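Kustcombe Color Project: where we've got to, October 2021

Hi all, and thanks again for the second half of the grant! I'm writing this with four lipstick swatches up my left arm, so forgive any smudges.

The big news is that the shade guide is nearly done. We've had 159 people through the try-on sessions so far, and I've loved every one of them (even the lady who told me coral was a personal insult). Most came in wearing beige or black and swearing they couldn't do color near their face. We start everyone on a scarf, then move to lips if they're up for it.
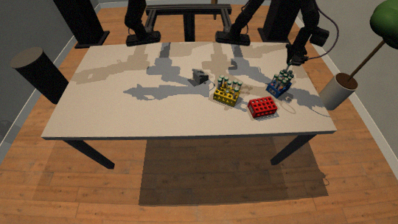
Plum has been the surprise hit. I had it down as a winter shade for the brave, but it's been the one people ask to try twice, and it looks gorgeous with olive green. Mustard is still a hard sell, sorry!

On money, we've spent $2,899 to date. The largest chunk went to Clamik for the lipstick testers, then scarves from Hoekstra, which came in under what I'd budgeted. Prosto sent the wrong mirrors and I'm still going back and forth with them over the refund, so that line in the spreadsheet will change.
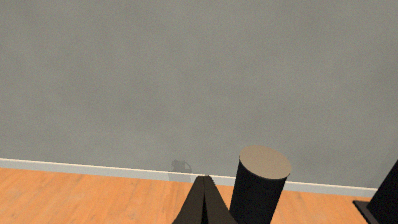

We have 7 sessions left to run, and I'd like to move two of them to evenings, as the daytime ones fill up with the same faces. The guide will have 13 shades in it, each with a page on what to wear it with and how to tone it down for work. Draft pages should reach you in November. If you hate the cover color, please tell me before it goes to print!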